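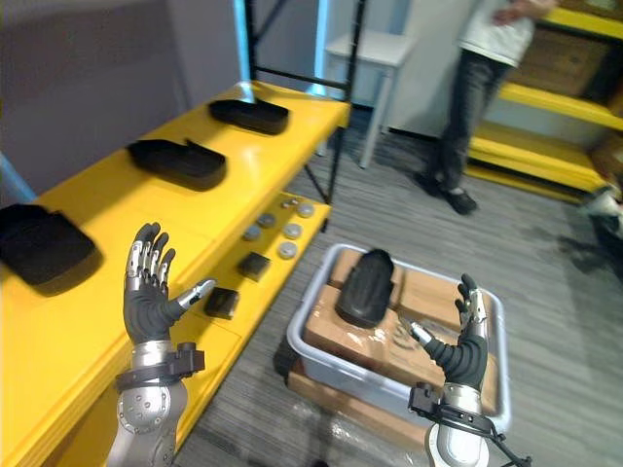
Shelf-and-bin recording: tips for a small workshop

Plenty of people will tell you that all a learning system needs is more examples. Put the hands on, move the parts about, press record, come back in a month. I have been running a shelf-and-bin station at Wulwood long enough to doubt most of that. More examples of a muddle give you a bigger muddle. The tips below are mostly dull housekeeping, and I trust them more than anything in the sales sheet.

They assume you have a pair of arms with fingered hands, someone steering them, a shelf to take things from and a bin to put them in. Grippers with two flat jaws are easier on you and can skip the part about thumbs.

Before you record anything

Write the task down in one sentence. "Take one black foam piece from the top shelf and lay it lengthwise in the bin." If two people read the sentence and do different things, fix the sentence. We lost a set of 152 takes to the word "tidy," which meant straight rows to one person and out of the way to the other. The system was being asked to copy both of them at once, and what it learned was to hesitate.

Decide where a take starts and where it stops. Ours starts with both hands raised and open, fingers up, clear of the shelf. It stops when they are back in that pose. Takes that begin with a hand already halfway to the part look fine on playback and are a nuisance ever after.

Do a dry run with your own hands from the arms' side of the shelf. You will find out fast if the back of the shelf is a stretch.

Shelf and bin

Bright, plain shelving is worth the money if you mostly handle dark parts. Black foam on a yellow shelf is hard to lose. Black foam on a black bench is a guessing game for you as well as for the cameras. Glossy shelving does throw glare, though, so check it with the room lights on before you bolt anything down.

Space the parts out along the shelf. It is tempting to pack them in so you get more takes per reset, and a demo rig can get away with it. A fingered hand needs room on both sides of the part, and the thumb needs its own room on top of that. If the knuckles brush the next piece over, you have recorded a two-part task and labeled it as one.

Put a bin on the floor only if you mean to record floor-height reaching. I was told that height makes no difference "once the model generalizes." Maybe. In my experience it makes a difference to the elbow, the wrist, the camera view and the person steering, and that is enough for me to treat it as a separate task with its own folder.

On carpet, set the bin on flattened cardboard. It gives you a flat edge to line up against, and you can trace the bin's outline on it with a marker so it goes back to the same spot. Striped carpet is handy for rough lining up, but don't trust a stripe over a marker line.

If the bin is deep, raise the floor of it with a taped-up box. Wrap the tape all the way around and press the ends down well. A lifted end of packing tape will stick to a fingertip sooner or later, and then it is in every take until someone spots it. See-through bins are a mixed blessing. You can check the contents from the side, and so can the cameras, and I have never settled whether that helps. The Virska bins we bought were sold as "vision ready," a phrase I still can't find a meaning for.

Small parts

Keep small stuff on a lower shelf if it isn't part of today's task, and leave it the same way for the whole session. Little discs wander. If they are meant to vary, vary them on purpose and write down that you did. If they are meant to stay put, a dab of mounting putty under each one does the job.

Do not start with small parts, whatever the brochure shows. Foam forgives a bad grasp. A small hard block doesn't, and you will spend the day picking it up off the floor. Get through a decent batch of foam first, then see if you still want to do blocks.

Soft parts wear out, mind you. Pinch the same foam piece often enough and it gets dents where the fingers go, and a dented piece is easier to hold than a new one. Swap pieces between sets. I pencil a tick on the underside each time one goes back into use.

The hands

Check straps and brackets at the wrist before every session and again after lunch. A bracket that has turned a little will still look right in a quick glance, and your takes will be slightly off from the ones before it. A line in paint pen across the joint shows any movement.

Give cables one route and stick to it. Enough slack for the furthest reach, no more, and tied back where it can't swing in front of the fingers or drop into the bin.

Thumbs cause more bad takes than all the fingers together. With the hand open, the thumb sticks out to the side, and people steering forget about it, I suppose from having one of their own that behaves. Have them come at the shelf a bit higher than feels natural.

Use both hands or park one, and say which in the task sentence. A spare hand drifting over the bin for no reason will be copied faithfully, drift and all.

How many takes

The number everyone quotes me is 500. I have asked where it comes from and have had a different answer each time. We record in sets of 20, stop, and watch four of them at normal speed with the sound off. If any of the four makes me wince, the set gets looked at from start to finish before we record another. It feels slow. It has also saved us from throwing out whole weeks, and the Vasić arms don't get so hot.

Keep the fumbles, in a folder of their own. Some people swear a system learns from watching a dropped part picked up again. Others say it learns to drop. I haven't seen good evidence for either and disk space is cheap, so they stay, marked as fumbles, until somebody shows me something better than a slide.

Don't believe the automatic quality score. We tried the one in Plorard and it gave high marks to a run in which the hand closed on nothing and traveled very smoothly to the bin.

People in the room

Pick a spot for whoever does the resets and mark it on the floor. Same spot every take, or else a different spot every take and a note saying so. What you don't want is a person who stands to the right for good takes and steps forward for bad ones, as people do. A system can pick up on that, and you would never guess it from the results.

The person resetting also needs a plain way of saying stop. A word will do. Agree on it before the arms are powered, and keep fingers off the shelf until the person steering has let go.

At the end of the day

Count the foam pieces back in. Wipe the fingertips with a dry cloth. Copy the day's folder to a second drive and open one take from the copy to be sure it plays. Write two lines in the log while you still remember: what changed, and what annoyed you. The second line is the one I go back to.

Leave the shelf set for the first take tomorrow, and leave the bin on its marks.

Wulwood Workshop Notes | Contact us | Page last checked 13th June | © Wulwood | Back to top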